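Gernallow Robotics Club: Gallery, Spring Term

Pictures from the simulation group, who spent the term teaching an arm that doesn't exist to pick up a block that doesn't exist either.

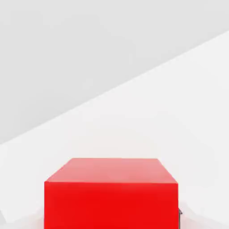

One reader wrote in after the last newsletter to ask when the club would be building a proper robot, with wheels. It is a fair question, and it has been put to us by several parents and by most of the club. The answer is after the simulated one stops throwing things, and the block work is how we get there.

The red cube, from close up. Every member can now draw it from memory, and one or two say they see it when they shut their eyes. It was going to be called Evine, after the project, but everybody just says "the brick".

A few notes for anyone who missed the open evening in May:

The project is called Evine and has 12 members, all of whom joined to build something with flamethrowers. We have talked them down to cubes.

The task is to pick up the cube, lift it and put it down again without sending it into the next county. A toddler manages this before lunch. Our first program needed 1,273 attempts before it did it once, and then it wouldn't do it again.

The second program, Tremblay, is much better behaved. Over the Easter break we left it running for 2,105 attempts and came back to a decent set of results — and a laptop you could have fried an egg on.

Physics in the simulator is mostly like physics outside it. When it isn't, the cube sinks gently through the table and carries on down for as long as you care to watch. There was a vote on whether this counted as putting it down. It was close.

Next term we take on the Erilholm challenge, where each team gets 200 tries and has to use a cube of a different colour. The group is already arguing about blue.

Meetings are in the computer room after school, until 5.30. Bring your own charger, as ours have all gone home with somebody.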